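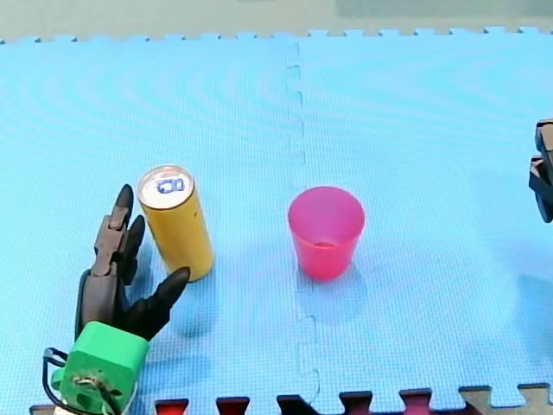
Home daycare walk-through, second visit. Licensed family child care, 11 kids on the roll, two of them under two. Address on the cover sheet. Done by Muchen Zou, 2023-02-06. Comments typed up same night so excuse spelling.

Marks: OK / FIX / ASK / NA. FIX means before next visit. ASK means I need to look it up or the provider does.

ENTRY AND SIGN-IN

Front door self closes - OK. Slow, but latches.
Sign-in sheet current - OK. Two pickups last week with initials only. Full names please.
Emergency contacts for every child - FIX. One card has a phone number that's been crossed out and nothing written over it.
Coat hooks below adult shoulder height, no sharp ends - OK
Boot tray - OK. Full of sand. Sweep it.
Gate at stairs, top - OK. Screwed into the stud, I pulled on it.
Gate at stairs, bottom - FIX. Pressure gate, Dranel, slides when leaned on. Fine in a doorway, not fine here. She has another one in the garage she thinks is the screw-in kind.

MAIN PLAY ROOM

Floor covering flat, no curled edges - OK. Foam tiles press together tight at the seams. Asked about cleaning: wipes them every evening, lifts them once a week and does underneath. Tiles with bite marks get thrown out. Good. Check the edge pieces first, those are the ones that get chewed.
Small parts - FIX. Ran the choke tube over the toy shelf, three things went in. Marble, doll shoe, a cap off something. All removed while I was there.
Cups and containers used as toys - OK. Keep to ones with smooth rims. If it's metal run a finger round the inside lip, cut edges hide there.
Shelves anchored - OK on the long wall. FIX on the low one by the window, strap is there but not attached to anything.
TV anchored - OK
Blind cords - FIX. Same as last visit!! Cordless or cut and cleated, no more warnings on this one.
Outlet covers - OK. One missing behind the couch, she put one in on the spot.
Window opens less than 4 in. - OK
Radiator cover - OK, warm to the hand not hot.
Lamp, floor standing - ASK. Heavy base but I could tip it with two fingers. Would rather see it gone.

KITCHEN

Knives up high - OK
Lock on under-sink cabinet - FIX. Ekex latch, the magnetic kind, sticks open if you don't push hard. Dishwasher pods in there. Move the pods today regardless of the latch. (Moved, 4:10.)
Fridge temp - OK, reads 38
Food labeled w/ child's name - OK. Dates missing on two bottles.
Allergy list posted - OK. Two kids on it. Assistant knew both without looking.
Stove knob covers - ASK. Has them in a drawer. They don't fit the new range. Urnero sells a wider set I think, told her to measure before ordering.
Fire extinguisher - OK, gauge in green. Tag number 711. Mounted, not sitting on floor like in the fall.
High chairs, straps - OK x2, FIX x1. Third one the crotch strap is missing altogether. Out of use until replaced.
Trash lid - OK

BATHROOM AND DIAPERING

Water temp at tap - OK on second try. Heater was turned up after the holidays, turned back down, let it run, 118.
Step stool, rubber feet - OK
Changing pad, no cracks - FIX. Crack along the fold, about the length of my thumb. Tape is not a repair. New pad.
Gloves and wipes in reach - OK
Medicine cabinet locked - OK. Key was in the lock though. Key goes elswhere.
Hand washing sign - OK

NAP ROOM

Cribs, fitted sheets only - OK. No blankets no bumpers.
Cot spacing - FIX. Feet to heads nearly touching on the far side. Three feet or a solid divider.
Monitor cord - OK, well out of reach
Smoke alarm - OK, tested, woke nobody, they were outside.
CO alarm - FIX. Chirping. Peltonen plug-in model, date on back has passed. Whole unit not just the battery.
Sleep log - OK, every fifteen minutes, initials match the schedule

YARD

Fence gaps - OK. One picket loose by the hose, nail it.
Gate latch from outside only - OK
Wood chips under climber - FIX. Thin at the bottom of the slide, I hit dirt with my shoe. Rake in from the sides and top up.
Sandbox cover - OK
Standing water - FIX. Bucket behind shed. Dumped.
Ice on back step - OK now, salted. Salt tub had no lid.

PAPERWORK

Fire drill log - ASK. January missing. She says they did it, wrote it on the calendar. Copy it over.
CPR cards - OK both adults
Insurance - OK
Repair money from the grant - 3,405 awarded, over half unspent. Use it on the blinds and the slide area first, then the high chair.

Score this visit 91. Down from last time and most of it is the blinds and the CO alarm. Return visit in February, I will call the day before.

Left: copy of this, the cord handout, choke tube (want it back).

Filed under: Child Care Licensing > Home Providers > Completed Checklists

Related
Blind cords: what passes and what doesn't
Winter yard checklist for home providers
Choosing a stair gate
Fire drill log, blank
How deep should wood chips be?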